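**Bramer two-arm bench: looking after the cell (notes for week 2)**

Welcome back, everyone. Last week we brought the arms up from cold, and I promised we'd spend this session on the less glamorous business of keeping them happy, so do bring a notebook and a bit of patience!

Start with the cables. Every joint tugs on them a little as it turns, and over a long October run we wore through two jackets before we learnt to look. Move each wrist slowly through its full travel and watch the loop: it should open and close freely, never pulling tight and never catching on the housing. Then try a soft pick with one arm while the other waits its turn. 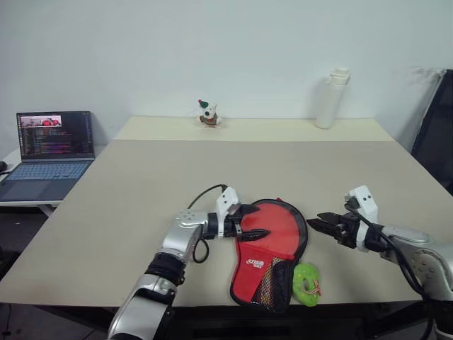 *Left gripper holding the rim of a paddle cover, right gripper open.*

Fabric is a lovely test piece, by the way, as a worn fingertip will often let it slide long before it drops anything stiff. Wipe the fingers after every 400 cycles and change the tips at 1000, or sooner if they look shiny. The small screws on the arm covers want a gentle check every 14 days (finger-tight plus a nudge, please, as the threads are soft).

Write it all in the Skuletari log before you go, even if nothing needed doing.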